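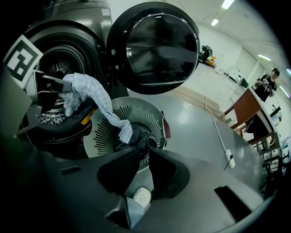

Paño de cuadros azul claro y blanco en la boca del tambor, con la puerta abierta.

Buscar en este repositorio Buscar Borrar

POKACH: FICHAS DE COLADA DOMÉSTICA

Pokach reúne fichas escritas sobre coladas hechas en casa con máquina de carga frontal. Cada ficha corresponde a una sola carga y recoge qué ropa entró, en qué orden se metió y se sacó, dónde se dejó y qué se hizo con ella después. El texto está en español. Los nombres de programas se copian como aparecen en el manual de cada máquina y llevan la traducción al lado cuando hace falta.

La versión actual contiene 198 fichas. Se escribieron 200, pero dos se retiraron porque mezclaban prendas de cargas distintas y no hubo manera de separarlas. Los números de las retiradas no se han reutilizado, así que la numeración tiene dos huecos.

Mantienen el repositorio Shengli Ding (redacción y vocabulario) y Tahmineh Ahmadpour (revisión). Última actualización: 31 de diciembre de 2022.

Contenido

fichas/ Un archivo de texto por carga.
vocabulario.txt Los nombres de prenda admitidos y sus sinónimos.
maquinas.txt Tipo de máquina, forma de la puerta y lado al que abre.
cambios.txt Historial de correcciones.

Las fichas se agrupan en tres series, una por vivienda. Plemden es la más larga y la primera que se empezó. Ross se añadió en mayo y tiene sobre todo ropa de cama. Palow es la más irregular: hay fichas muy detalladas y otras de cuatro líneas, y se ha preferido dejarlas como estaban.

Qué se entiende por carga

Una carga empieza cuando se abre la puerta de la máquina para meter la primera prenda y termina cuando el tambor queda vacío. Si alguien añade un calcetín con el programa ya en marcha, sigue siendo la misma carga y se apunta en el campo "añadidos". Si la ropa se lava y luego se seca sin salir del tambor, se abre una sola ficha con los dos programas. Si sale y vuelve a entrar, son dos fichas enlazadas.

El cesto también cuenta. Se anota su forma, si tiene ranuras y dónde se coloca. En el suelo y delante de la puerta es lo habitual, porque lo que se escurre al tirar de un montón cae dentro. Los cestos redondos y bajos caben bajo la puerta abierta en casi todas las máquinas; los altos obligan a ponerse de lado, y eso cambia el orden en que sale la ropa. Cuando las prendas grandes quedan colgando entre el borde del tambor y el del cesto, la ficha usa la expresión "a caballo".

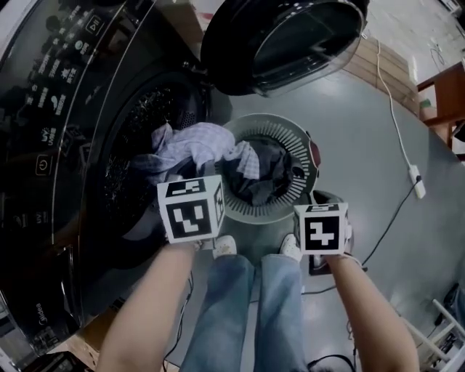 Campos de la ficha

Cada ficha tiene 19 campos. Los que más dudas han dado son los siguientes:

prenda: se toma de la lista de vocabulario.txt, que admite 14 nombres. "Paño" cubre cualquier pieza de tela sin forma de prenda y sin uso claro. Si se sabe que es un paño de cocina, se pone en "notas".

color: el dominante primero y el secundario después. Los cuadros y las rayas se indican con la palabra, sin medir el dibujo. El azul muy claro y el lavanda se confunden según la luz, y en esos casos se escribe "claro" y se deja el matiz para las notas. El gris oscuro y el negro tienen el mismo problema en un montón de ropa; se admite "oscuro".

agarre: por una esquina, por el centro, por un borde o en montón. Describe solo la primera toma. Si la prenda se suelta y se vuelve a coger, va en "repeticiones".

posición_inicial: fondo del tambor, labio, puerta, cesto, suelo u otra superficie. "Labio" es la parte inferior de la abertura, donde suelen quedarse apoyadas las telas ligeras.

enredo: sí o no. Hay enredo cuando al tirar de una pieza se mueve otra. Una punta retorcida sobre sí misma no cuenta.

objetos_sueltos: monedas, botones, horquillas, papeles. Se rellena después de revisar el tambor. Si no se revisó, se deja en blanco; "no" quiere decir que se miró y no había nada.

Cómo se rellena una ficha

1. Anotar la máquina y comprobar hacia qué lado abre la puerta.
2. Poner el cesto en su sitio antes de tocar la ropa.
3. Meter o sacar las prendas de una en una cuando se pueda. Si salen juntas, se escriben en la misma línea separadas por un signo +.
4. Pasar la mano por el fondo del tambor y por la goma.
5. Apuntar lo que se haya quedado en el labio o pegado a la pared.
6. Cerrar la ficha con la puerta de la máquina todavía abierta.

El paso 5 es el que más se olvida. Las telas finas se quedan dobladas sobre el borde inferior y, de pie delante de la máquina, se dan por sacadas cuando media pieza sigue dentro. En Ross hay varias fichas corregidas por esta razón: la funda de almohada figuraba en el cesto y apareció en la carga siguiente. 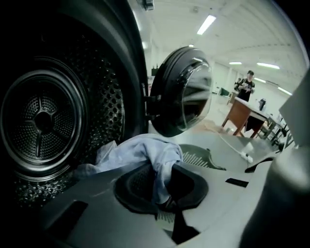
La corrección se hizo siempre en la ficha original, con una línea en cambios.txt, y la carga siguiente lleva la funda como "arrastrada". No se ha tocado el orden de las demás prendas. Quien trabaje con el orden de salida debería apartar las fichas que tengan alguna prenda arrastrada.

Limitaciones

No hay máquinas de carga superior. Tampoco hay peso de la ropa, porque solo en Plemden había báscula y se usó poco tiempo.

La ropa de abrigo casi no aparece. Las sábanas bajeras están registradas como "sábana", sin distinguirlas de las encimeras, y en Ross eso afecta a buena parte de la serie.

El campo "doblado" se añadió tarde. Las fichas anteriores lo tienen vacío y no debe leerse como que la ropa se guardó sin doblar.

Usos previstos

Las fichas sirven para redactar instrucciones de colada, comparar maneras de vaciar un tambor o preparar listas de vocabulario doméstico. No sirven para valorar programas ni detergentes: el resultado del lavado no se recoge en ningún campo.

Correcciones

Los errores se comunican abriendo una incidencia con el nombre de la serie y el número de ficha. Las propuestas para ampliar la lista de prendas las revisa Tahmineh Ahmadpour. Está pendiente decidir si "toalla" y "toallita" siguen juntas; mientras tanto, las dos se escriben "toalla".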